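Guest Washrooms and Towels: Frequently Asked Questions

Fulis House, Residents and Visitors Information
Last revised October 10, 2018

The answers below apply to the shared washrooms in the Gentile and Tresum wings. Residents of the Jaleck annex have private bathrooms and should consult the annex handbook for cleaning and linen arrangements.

Who may use the shared washrooms?

The washrooms are open to residents, registered overnight guests and persons attending a class or meeting in the building. Day visitors are asked to use the facilities beside the main entrance.

Are towels provided?

Yes. Each overnight guest receives one bath towel and one hand towel on arrival. A hand towel is also placed at each shared sink. Guests who prefer to bring their own towels are welcome to do so, but should mark them clearly with a name or room number. Unmarked towels left in a washroom will be treated as house linen and sent to the laundry.

What do the towel colors mean?

Red towels are for hands and face and remain at the sinks. White towels are issued to overnight guests for bathing. Gray towels are for floors and are kept in the lower cupboard in the corridor. Please do not use a red or white towel to wipe up a spill — the gray ones are washed separately and at a higher temperature.

How often are the towels changed?

Sink towels are changed every morning. Bath towels are changed every third day, or sooner on request at the front office. During February, when the laundry room closes for its yearly maintenance, bath towels are changed once a week and a second set is issued on arrival.

May I use a towel from the linen cupboard without asking?

Sink towels may be replaced at any time from the upper shelf. Bath towels must be requested, as each set is recorded against a room. The house holds 200 bath towels in all, and the supply is limited when both wings are full.

How should a used towel be returned?

Used towels should be placed in the linen bin outside the washroom. A towel that is wet through should be wrung out over the sink first. Towels should not be left on the floor, over a radiator or on a bedroom door.

Can I wash my own towels in the building?

Residents may use the machines in the basement laundry with a token, available from the front office. Please observe the following:

Wash red towels apart from pale items, at least for the first few washes.
Do not use fabric softener on terry cloth. It coats the loops and the towel will absorb less water.
Shake each towel before drying it.
Remove towels from the dryer promptly, so that the machine is free for the next person.

How should towels be folded before they are put away?

House towels are folded in half lengthwise and then in thirds, with the folded edge facing the front of the shelf. Hand towels may be stacked up to 16 high. Taller stacks tend to lean and fall when one is pulled out.

May I leave soap and other personal items by the sink?

Small items may be left on the counter during your stay, provided they are closed, stand toward the back and leave room for others. Razors, medicines and glass bottles should be kept in your room. The counters are cleared completely at the end of each month, and anything found is held at the front office for 16 days.

What should I do after using the sink?

Rinse the basin, turn the faucet fully off and wipe away any water left on the counter. The sink towel may be used for drying hands only. Please move the spout back over the basin if you have turned it to one side.

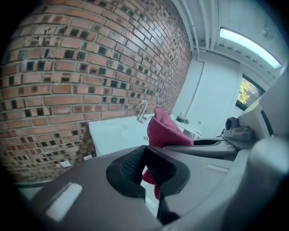
Which cleaning products may be used on the sinks and brickwork?

Use the mild liquid cleaner supplied in the corridor cupboard. Scouring powder dulls the surface of a glossy basin and should not be used. Brick and mortar should be dusted with a dry brush only. Bleach and acid cleaners are not permitted on any wall in the building, and marks that do not brush off should be reported.

How do I report a leak, a blocked drain or a missing towel?

Call extension 516 or write your request in the book at the front office. For a leak, please report it at once and place a gray towel beneath it if you can do so safely. Other requests are normally answered by the end of the following working day.

Is there a charge for lost or damaged towels?

Ordinary wear is not charged. A towel that is missing when a room is vacated, or that has been stained with hair dye or paint, is charged at replacement cost. Questions about a charge may be addressed in writing to Borislav Petek, House Manager — please include your room number and the dates of your stay.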